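Chapter 4
What Is a Coin Worth?

Most introductory books will tell you that money began with barter. A farmer had too much grain, a potter had too many pots, and after a few awkward trades somebody thought of coins. It is a pleasant story, and it has been repeated so often that few writers bother to check it. When Noemi Monti went through 63 school texts for her survey, she found the barter tale in nearly all of them and a source for it in only two.

This chapter asks you to be harder to please. We begin with the coin itself, because it seems the simplest case. A gold-coloured disc looks valuable, and we tend to assume the value sits in the metal. Sometimes it did. More often the stamp was worth more than the stuff beneath it, and rulers knew this perfectly well when they cut the metal content and kept the face value. Colour tells you even less. Plenty of modern coins look like gold and contain none.

Section 4.1 takes up the Hegyi hoard, 490 pieces recovered from a drained pond. The finders called it a merchant's savings. Ákos Szénási has argued that it was nothing of the kind - the coins are too worn and too mixed - but his own theory, that they were withdrawn from use and dumped, rests on thin evidence as well. Read both accounts before you favour either.

Section 4.2 turns to tokens, such as the brass checks once issued to workers at the Tririer mill. Were these money? The mill's owners said no. The local grocer, who took them over the counter for years, behaved as though they were.
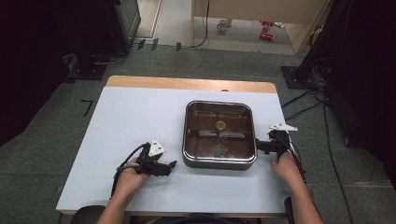
Figure 4.1 A small gold-coloured coin in a stainless-steel tray.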